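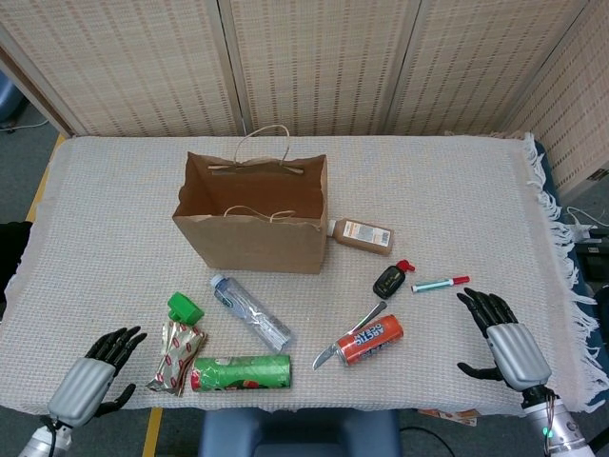

## Pluvwood Community Larder: progress report to the Darka Fund

22nd May

Dear Kylie,

Thank you so much for your patience while we got our figures together, and for coming all the way out to Trorkport in February when the weather was doing its worst. Everyone still talks about how you stayed to help with the potatoes!

### How the larder is getting on

We have now given out 1,488 bags of shopping under this grant, which is more than we dared put in the application. Most still go to families on the Barredo estate, though we've noticed a good many more older people living alone, and Aroha Baxter has been altering what goes into their bags to suit (smaller tins, softer fruit, fewer of those enormous sacks of pasta that one person can't get through in a year).

A bag for a household usually has bread, eggs, something tinned, vegetables and one or two bits for flavour, such as a sauce or a jar of spice. That last part matters more than we first thought. Retno Gunawan asked people what they missed most when money was short, and it was nearly always the things that make a plain supper taste of something.

### The cooking sessions

We promised you 14 sessions and have run 19, mainly thanks to Apolline Barbier, who kept finding spare evenings in the hall diary and filling them. The soup evenings were the most popular by a long way. The baking one was quieter, and I think we'd put it earlier in the day another time, when parents can come straight from the school gate.

### What has been harder

Deliveries. The van was off the road for 21 days with its gearbox, and although neighbours lent us their cars (and in one case a horsebox, very well scrubbed), we did let some people down and had to ring round to say sorry. The repair came out of our own reserves and we are not asking you to cover it.

Paper bags have also gone up in price. We now ask people to bring theirs back if they're still sound, and quite a lot do.

### The next few months

- Move the fridge to the back room, once the new socket is in
- Print Retno's recipe cards in larger type
- Agree with Aroha how we cover school holidays, when demand always climbs
- Send you the full accounts, which are with the bookkeeper now

We'd also like to talk to you about moving the unspent part of the training money across to fuel. I'll ring before I put anything on paper.

With very warm wishes from all of us,

Bevan Ashby
Larder Coordinator, Pluvwood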